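Sondau desktop teardown notes: README

Hi, I'm Femi. I keep these notes so I don't have to relearn the same old tower every July. They cover taking the desktop apart and putting it back together, mostly the board, the memory and the drive. Last edited 04/11/2024.

What's in the folder: 152 photos, a parts list, and my notes (messy, sorry!). Elsa Lindqvist checked the parts list and fixed my spelling of "heatsink" all the way through.

Lay the case on its side and take the panel off before anything else. I park the small stuff in a gray tray to the left of the case, drive standing up at the back, CPU in the square pocket, memory stick in the long slot near the front.

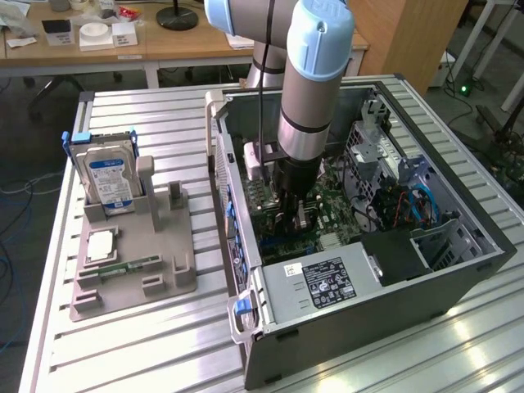 Case open on the bench, parts tray on the left.

Cables are the annoying bit. Ours bunch up next to the drive cage, red and blue and black all together, so I push them aside before I go near the board. Tormod likes to tie them back with Velcro and I keep losing the Velcro.

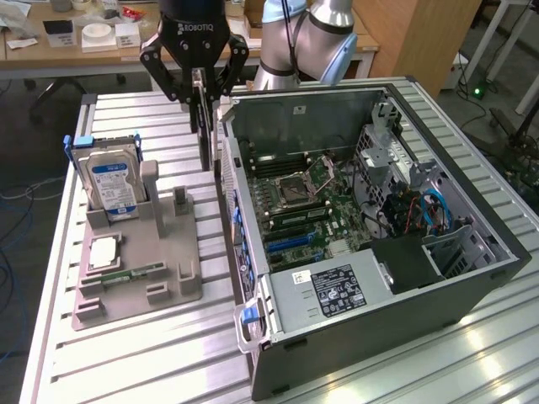 For the CPU, lift the lever, open the load plate, and lower the chip straight in. Don't slide it! Memory goes in after that, and you want both ends of the stick fully down.

Known gaps: nothing on the power supply yet, and 3 photos are in the wrong subfolder. Fabian Haslinger has the Ketar version if you need the older layout.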